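This site uses cookies to keep you signed in to the list archive. By continuing to read you accept them. Manage settings

Friday, 7.40 pm
By Gráinne Ó Briain

Re: [suture-skills] Bent needles, torn pads and where to hold the thing

Hi Sorcha, hi all,

Replying in line because there are several separate questions in Sorcha's message and I'd rather not mix them up. I've cut the part about parking.

> Sorcha Kavanagh wrote:
>
> We ran the new beginners' evening in the Corrigan room and went through
> far more needles than I'd budgeted for. I put out a box of 100 and we
> were well into the second box by the tea break. Most of the ones in the
> sharps bin were bent, usually close to where the thread goes in.

That location tells you a fair bit. The swage, where the thread is fixed into the needle, is the weakest part for bending. The end is hollow or drilled to take the thread, and if the jaws close on it the metal flattens or folds at the first bit of resistance. If most of your bends are at that end, people are holding the needle too far back.

What I teach is to start with the jaws a little more than halfway back from the point, so that the larger part of the curve is free in front and a shorter part, with the swage, sits behind. For stiff material, come forward to the middle. For soft material and a deep bite you can go back further, but not onto the swage itself. The needle should sit near the tips of the jaws and at right angles to them until the person has a reason to angle it.

> Half the group held it right at the back because they said they could
> see more of the needle that way. I didn't have a good answer.

They are right that they can see more of it, and they have more length to push through. The cost is control. A small movement of the jaws becomes a large one at the point, and the whole curve wants to twist in the grip as soon as it meets anything. With a long bite in soft tissue that may be an acceptable trade. For someone on their second evening it isn't.

I ask them to try both on the same pad. Six bites held at the back, six held at the middle, using the same type of needle, and then look at the line of holes. They work it out from there. The row done from the middle is nearly always straighter. I don't tell them beforehand which one I expect.

> Is there a rule for the entry angle? The notes we inherited from Tudby
> say "perpendicular" and then the diagram shows something flatter.

Point in at right angles to the surface. I'd go with the words in the Tudby notes and bin the diagram. A flat entry gives a shallow bite that is wide at the top, and it tends to tear out when you tie. It also makes people push forward, and pushing forward is the other main way needles get bent. A curved needle should follow its own curve. With hand instruments that means starting with the forearm rolled in so there is some turn left to use. If a person starts with the palm already turned up they run out of rotation halfway and finish the bite by shoving.

One drill I've found useful is doing the rotation with no pad. Load the needle, hold it over the bench and turn it so the point travels along the curve and the body of the needle follows through the same spot. Five minutes of that before any pad comes out of its bag. It looks silly and people get bored, but the first row of stitches is better for it.

> What about the other hand? I had people reaching for the point with
> the forceps as soon as it showed.

Common. Two things go wrong there. The point gets crushed or burred, and after that it drags on every bite and the pad takes the blame. And because only the very end is showing, there isn't enough needle to hold, so it slips back in when the driver lets go.

I tell them to keep turning with the driver until a decent length of the curve is out, then take hold of the body of the needle behind the point. The receiving jaws should be open and waiting close by, and should not be chasing it. Bring the jaws to where the needle is going to arrive, stop, and let the needle come up to them. Close on the needle, check the hold with a very small tug, and only then open the first pair. For a moment both instruments have it. Beginners hate that moment and let go early.

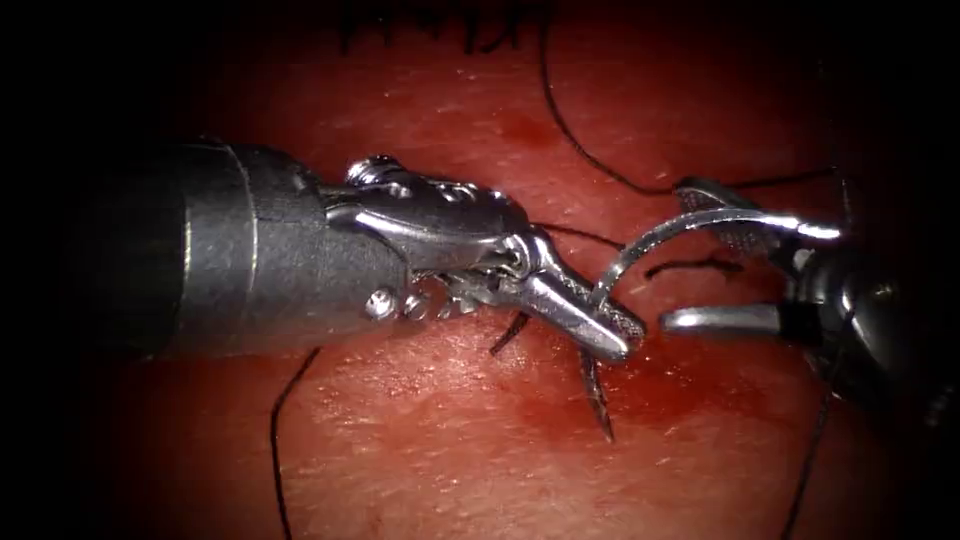
Curved needle gripped at its base, the arc running up and across towards the open jaws on the right.

The hold there is a long way back, so nearly the whole arc is in front of the jaws. Good for showing the shape of the curve. For a beginner about to take a bite I'd move the grip forward before going in.

You can also see the cross-hatching on the inner faces of the jaws. It's worth pointing out to a class, as people don't look at the inside of an instrument unless told to. A textured face holds a needle well and will also rough up a fine thread, so grasp the needle and leave the thread alone, or hold the thread only on the part you are going to cut off.

> Pads. We used the Elteo ones and the top layer split on three or four
> of them. Is that us or them?

Some of each, I think. The Elteo pads are fine if they're kept in the bag. Leave one on a windowsill for a fortnight and the skin layer goes brittle. We label ours with the month they were opened (the current lot says June) and use the older ones for knot tying only, where nobody has to get a needle through them.

But splits along the line of the stitches are usually from lifting. The person gets the needle halfway through, it sticks, and they lift the wrist to free it. The point then cuts upward through the top layer. If the splits run along the wound edge and not across it, I'd look at the bites being too close to the edge. Ask them to mark the entry points with a pen first. It's slow and a bit fussy. Do it for the first row and drop it after that.

> Last thing, thread length. I was cutting it long so people wouldn't
> run out, but it was everywhere.

Shorter. For single interrupted stitches on a pad, 200 mm is enough to learn on, and you waste a bit, and it doesn't matter. For instrument ties in a tight space I'd cut back to 100 mm, one stitch and one knot, then a fresh piece. Long thread loops around the jaws, catches under the pad and gets pulled tight against somebody's sleeve. A continuous stitch obviously needs more and I wouldn't put that into a first or second evening at all.

On stock, I'd been keeping a tally since the start of the year and we have gone through 141 needles in the beginner sessions at our end. That is with smaller groups than yours, so don't take it as a target. It did drop once I started collecting the bent ones in a clear tub and asking people to sort them before we packed up: bent at the swage, bent in the middle, blunt point. Each heap matches a habit. Swage bends are the grip, middle bends are pushing, blunt points are grabbing the end with the other instrument or hitting the tray. Use forceps for the sorting and put the tub where no one can knock it over. The lot goes into sharps afterwards.

The Plodeo practice packs someone mentioned last month are all right. The needles are a slightly heavier gauge than I'd like and the thread has a lot of memory, so it comes out of the packet in a coil and wants to stay in one. Run it once between gloved fingers, keeping hold of the thread and well clear of the needle, and it settles down. I wouldn't use them for teaching knots but for the rotation drill and the entry angle they do the job, and it's less painful when one ends up in the bin.

A few smaller points from reading your session plan:

- You have loading the needle and taking the first bite in the same ten minutes. I'd split them. Loading, unloading and loading again deserves its own slot, including picking the needle up after it has been put down facing the wrong way.

- Left-handers. Put them across the table from a right-hander so they get a mirror image to copy. It works better than explaining.

- Lighting in the Corrigan room is poor at the window end after five. Bring the lamps down from the cupboard. A shiny needle on a dark red pad is easy to see in good light and very hard to see in bad light, and people start leaning in.

- Count needles out and count them back, by table. You probably do this already but it isn't on the sheet.

I can send the one-page handout on needle position if it's any use — it needs the old phone number taken off it first. Has anyone else got a decent drawing of the entry angle that could replace the Tudby one? Mine is on the back of an envelope and I'm not scanning that.

Sorcha, let me know which week the second group starts and I'll drop off the spare drivers. Two of them have stiff ratchets, so give those to someone with strong hands or keep them for yourself.

Gráinne

You are receiving the list newsletter as a subscriber to suture-skills. To change to a weekly digest or unsubscribe, use the link in your welcome message.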